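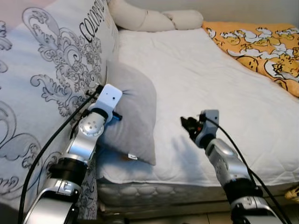 Fiber sorting at Jerdale

Jerdale keeps 94 alpacas on pasture and shears once a year, in March. The owner grades each fleece on a slatted table before it is bagged.

"Blanket first, then neck, then leg," the owner said. "We reject anything over 35 microns for yarn. It goes to Kohlhase for felt."

Yarn lots go to the Sornetti mill, which takes a minimum of 20 pounds per color.

Asked about feed, the owner was brief. "Grass hay, minerals, water. Crias stay with the dam for six months."

Weights are logged every 17 days. "A drop shows on the scale before you can see it under the fleece."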